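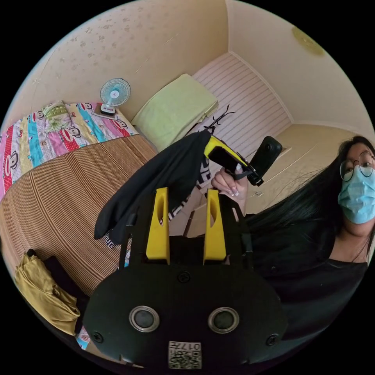 Siamak, the short answer is yes, I'd hire the Parnard pair again tomorrow, and I'm glad you asked on the list as I've been itching to write this up. It's the most fun I've had with a piece of robot kit in ages! You get two hand-held grippers and a charger, plus the Ramex software to sort the recordings, and you go into a bedroom or a kitchen and simply do the job with the grippers while they record it. We did clothes. Shirts and trousers are easy to come by, but I'd really recommend hunting out something awkward like the black top with the key-pattern edging, which hangs in one long dark drape when it's lifted by an end and gives you very little to look at apart from the trim. The strap over the back of the hand is a lovely touch too and takes a lot of the strain off your fingers.

My answers are further down, under your questions. Sorry if they ramble, I've had a lot of coffee.

Siamak Hashemi wrote:

> Hello all,
>
> We are looking at the Parnard hand-held grippers for collecting
> household demonstrations, mainly laundry. I've seen the leaflet and
> had a short call with Etirberg, who do the hiring, but I'd like to
> hear from someone who has used them in a proper home and not on a
> bench.
>
> 1. How tiring are they over a whole session?
> 2. Do the fingers cope with thin cloth?
> 3. Is the Ramex software any good or do you end up writing your own?
> 4. Hire or buy?
>
> Our arm is an old one and we would be fitting the matching fingers to
> it later, so I'm also interested in how well the recordings carry
> over.
>
> Thanks,
> Siamak

1. Tiring?

A bit, at first. The weight is fine in itself, it's the wrist that complains, and it complains most when you're holding one gripper up high and working low with the other. We swapped over whenever somebody started sighing. By the end of the first week we had all learned to keep our elbows in and let the cloth rest on the bed as much as possible. Pirjo has much smaller hands than I do and needed the strap pulled right in. Do check that before you start, it loosens a little while you work and you don't notice until your folds start going wonky.

I'd plan short sessions with a proper stop in between. Etirberg's booklet suggests much longer ones and I think whoever wrote it has forearms like a rower.

2. Thin cloth

Better than I expected! The tips of the fingers are narrow and you can get them under a hem if you come in flat. The thing that beats them is two thin layers lying on top of each other, where you want the upper one and get both. Pinching at a seam or a collar corner works nearly every time. Slippery linings are still horrible. I had one jacket that I put back in the wardrobe and have not spoken to since.

What made a real difference was the surface. On a soft duvet everything sinks and the fingers go in too deep. On something flat and firm you can slide along it and feel when you've touched down, so we ended up liking beds with a mat on top a great deal more than the table we'd brought with us.

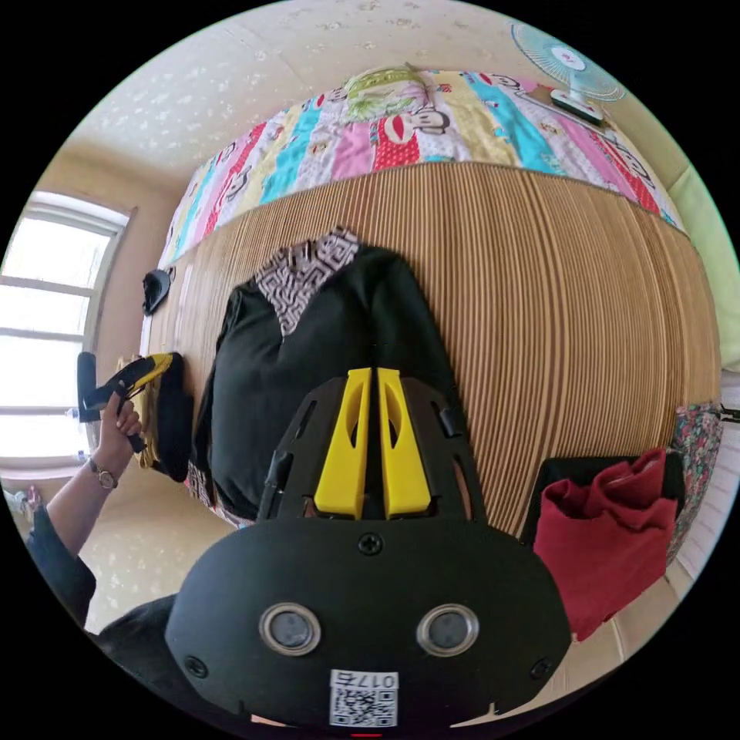 Black top with the patterned collar, laid out on the striped mat.

A layout like that is where I'd begin each fold if you have the patience. Sleeves first, then the body. We tried starting from a heap as well, and you'll want some of those, but they take ages and you throw a lot of them away in the beginning. Keep them in a separate folder from day one (we didn't, and Nga Đinh spent an evening pulling them apart again, for which I owe her dinner).

Busy backgrounds are worth having, by the way. A printed sheet with cartoon faces all over it is a much better test than plain white, and you'll find out fast whether your model is looking at the clothes or at the bedding. Ours liked the bedding rather too much to begin with.

3. The Ramex software

Mixed, but I've come round to it. Bringing the recordings in is painless and the left and right grippers were matched up properly in all but a handful of ours. Trimming is quick once you learn the keys. I really like the view where you see both grippers side by side and can scrub through with the mouse wheel.

Now the grumbles. The search is poor. You can't rename a batch after you've closed it. And the export window forgets your folder each time, which sounds like nothing until you've done it all afternoon. Aarne wrote a small script that gets round the last one and he's happy to share it, just write to him off list.

We kept roughly 878 recordings from the whole hire, and I'd call most of them good. The ones we lost were mainly our own fault: gripper held too close to the body, or a long sleeve of our own falling across the view. Push your sleeves up!

4. Hire or buy

We paid 299 euros for the hire, which covers 28 days and both grippers, with the software thrown in. Buying the pair was quoted to us at 2332, before delivery. For a single project I'd hire without thinking twice. If you expect to be collecting through most of the year then the sums start to lean the other way, and I know the Sutherland group bought theirs and are pleased with them. They might let you have a go if you're up that way.

One thing to ask Etirberg before you sign is whether spare fingers are in the box. Ours had none, and when a tip got nicked on a zip we had to wait for the post.

As to how the recordings carry over to your old arm, I can only tell you about ours, and it's early. The folding of simple tops looks promising. Anything needing a wide reach doesn't work for us yet, as a person leans over the bed without thinking and our arm can't lean. If yours is mounted low, I'd keep your own movements small from the start and step round the bed when you need the far side. I wish I'd done that myself.

We've booked the pair again for July and are going to try towels and bed linen. Aarne wants to do socks. I've told him socks are his own business.

If anybody else has tried these on really thick stuff like coats or blankets I'd love to hear how the fingers held up, we haven't dared so far.

All the best,
Oona Ruotsalainen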